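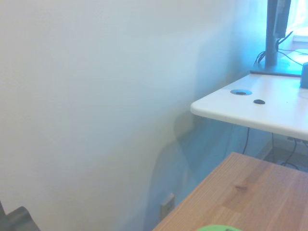
A desk grommet is a ring or sleeve that lines a hole in a work surface so that cables can pass through it neatly. It is one of the smallest fittings in a modern office and one of the most satisfying! The ring protects the cut edge of the desktop, keeps the edge from rubbing against cords, and gives the hole a finished look. Most are made to blend in, in white, gray or black, but colored rings are common too, and a light blue one set into a glossy white desktop, near the rounded front corner, stands out at once. Many desks also let cables run over the back, where they can gather beside a monitor post and hang down underneath toward the power supply.

Parts

A typical grommet has two parts, a liner and a cap. The liner is pushed into the hole and held by friction, small flexible ribs or a threaded collar. The cap sits on top and usually has a notch for cords, sometimes closed by a brush or a sliding tongue. Caps are easily lost, and plenty of desks spend their lives with an open ring — a perfectly good arrangement, though pens do fall through. Holes around 60 mm across are widespread, but there are many other sizes, and a replacement should be matched to the hole and not to the visible rim, which is always wider.

Placement

The usual spot is at the back of the desk, near a corner or in the middle, close to the wall outlet. Holes nearer the front suit laptop chargers and phone cords, which are plugged in and pulled out all day long. The designer Homa Farahani favored this position in her Soltby desk range, where the ring was a bright accent color and could be lifted out with a fingertip. The later Jukton range kept the colored ring and added a second hole at the rear (a lovely improvement for anyone with two screens).

Other uses

The hole itself is wonderfully handy. Some monitor arms and lamp posts are bolted straight through it, with a plate above and another below, which leaves the back edge free. Pop-up sockets and charging pads are also made to fit. Once a post fills the hole, cords need another way down, and a clip or tray under the desktop will carry them.

See also: cable tray, monitor arm, power strip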